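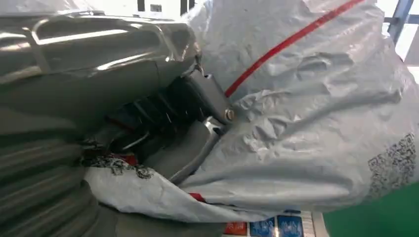
wtarar
We are picking a cover for the elbow of a bedside arm that holds an ultrasound probe. The arm is called Dultum and it is going to two hospitals for a trial in March. The design group wants a pleated rubber sleeve over the joint. I want a smooth two-part shell with a lip seal. By pleated I mean folds like the black ribbed section in the photo, with angled ridges close together and deep shadow between them. My worry is wiping. The nurses will have one wipe and very little time, and I don't think they will open up each fold. Has anyone here taken a pleated cover through a cleaning validation? Did you get it through?

mylene_e
Yes, once, on a cart-mounted light. It passed, but we had to write the instructions so the joint is stretched fully open before wiping. The reviewer asked how we knew users would do that. We ended up running a usability session with 19 nurses and it added a month.

wtarar
How many of them stretched it?

mylene_e
Fewer than we wanted on the first round. We moved the step to the top of the card and added a drawing, then it was fine.

NelliR
I disagree that pleats are the problem. Pitch and depth are the problem. A shallow fold with a wide root cleans as well as a flat panel with a seam in it, and your lip seal is also a seam. Soil gets under lips. I have cut enough of them open to say so.

walter_v
Agree with Nelli about seals, disagree about the rest. Wide folds don't stay wide when the elbow bends. On the inside of the bend they close up and whatever is in there stays in there. Test it at full bend or the result means nothing.

NelliR
Then test it at full bend. That isn't an argument for the shell.

thitima_y
Which material? We had a silicone sleeve from Panganiban that was fine with alcohol and went tacky with the peroxide wipes after 43 cycles. The same shape in the other compound they offered had no change when we stopped the test. The sales sheet listed both as wipe resistant.

wtarar
Silicone so far. Panganiban quoted us and so did Lekwood. I'll ask both which wipes they tested with. Each hospital uses a different brand, so we need to cover at least two chemistries.

thitima_y
Ask for the raw data too. And don't send your only samples to the outside lab in one shipment. We did that and lost three weeks when the package was held up. Split them and number every piece on the part itself, not only on the bag. 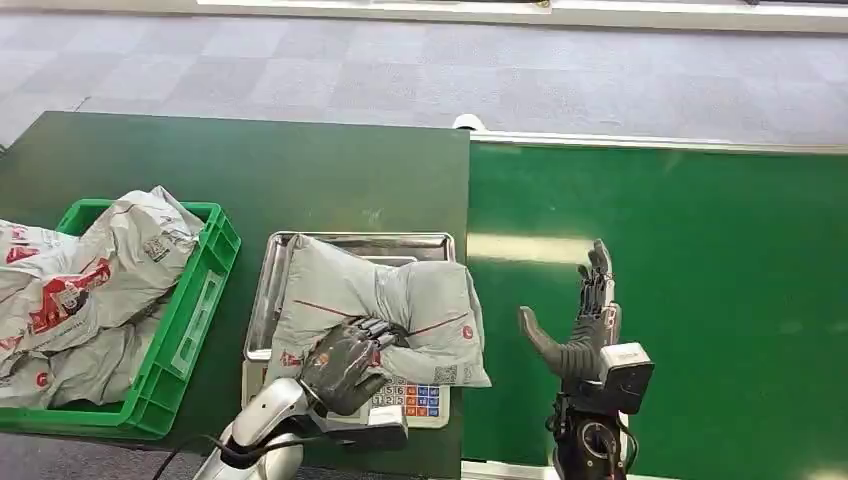
Gray courier bags heaped in a green crate.

For ours we used a paint pen on the inside flange. The lab number was 2063 for the first lot and we wrote that on each piece as well, so the report could be matched later without phone calls.

walter_v
Paint pen can leave residue that shows up in a protein test. Engrave it.

thitima_y
Inside flange, outside the swabbed area. It was a blank on every control.

walter_v
OK, fair enough. I would still engrave.

wtarar
Update. I talked to the design group and they agreed to make both versions. Each one gets soiled, left to dry for 30 minutes, then wiped by someone who has only read the card. The sleeve will be done straight and at full bend.

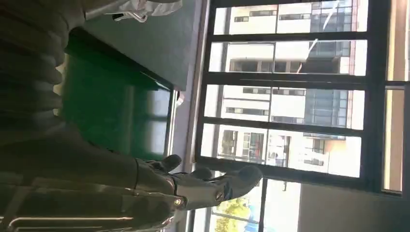
We will swab the same four spots on both, and the person reading the results won't be told which cover they came from. If the sleeve passes at full bend I'll stop objecting to it. Drorkex has a slot for us at their lab and can also do the aging on the silicone.

NelliR
Good plan. Take the shell apart after wiping and swab under the lip, or you are giving it a pass for free.

wtarar
Will do. Added to the protocol.

mylene_e
Please post the numbers when you have them, even if they are boring.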